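Ziltham Automation Services
@zilthamautomation

1/ Ziltham has completed the scheduled maintenance of the Wikance cell, our single-arm station for desktop computer disassembly and memory handling. This thread sets out the work carried out in June and the settings now in force.

2/ The cell was taken out of service at the 200-hour mark, in accordance with the programme adopted last year. Power was isolated and locked out before any guard was opened. The isolation record is held with the cell logbook.

3/ Gripper. Both fingertips were replaced. The previous set showed wear along the inner edge, and modules had begun to tilt on release. Fingertips will now be inspected at every shift change and replaced on condition.

4/ Arm cabling. The cable run along the upper link was re-clipped and the service loop lengthened. Operators are asked to report any chafing at the joint to the cell supervisor and not to apply tape.

5/ Fixture plate. The printed plate beside the computer position was removed, cleaned and re-seated. It is held by 4 bolts, which are to be tightened in a diagonal pattern. Please do not substitute longer bolts, as these bottom out in the table slots.

6/ Calibration. Following any work on the plate or gripper, the reference routine must be run in full. Heikki Lahtinen, who is responsible for the cell, has revised the procedure: the approach height above the memory slots is now 210 mm, and the final descent is made at reduced speed.

7/ The case is to be laid on its side with the side panel off and the power supply nearest the operator. Loose leads must be tucked clear of the slots before the arm is enabled. The position check over the upper row is shown in the next post.

8/
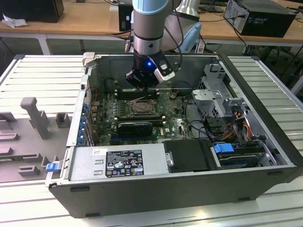

Wikance cell: gripper above the upper row of memory slots, Dell tower on the slatted table.

9/ The cell was returned to service after 100 consecutive cycles on the Ultodness test program without operator intervention. Results have been filed under the usual reference and are available to partner sites on request.

10/ Sites operating the earlier Saarinen controller should retain their existing approach height until the updated parameter file has been issued. Enquiries may be directed to the maintenance desk between 8:30 am and 4 pm.

We use cookies to remember your preferences and to analyse site traffic. Accept | Manage settings

© Ziltham Automation Services | Contact | Privacy | Back to top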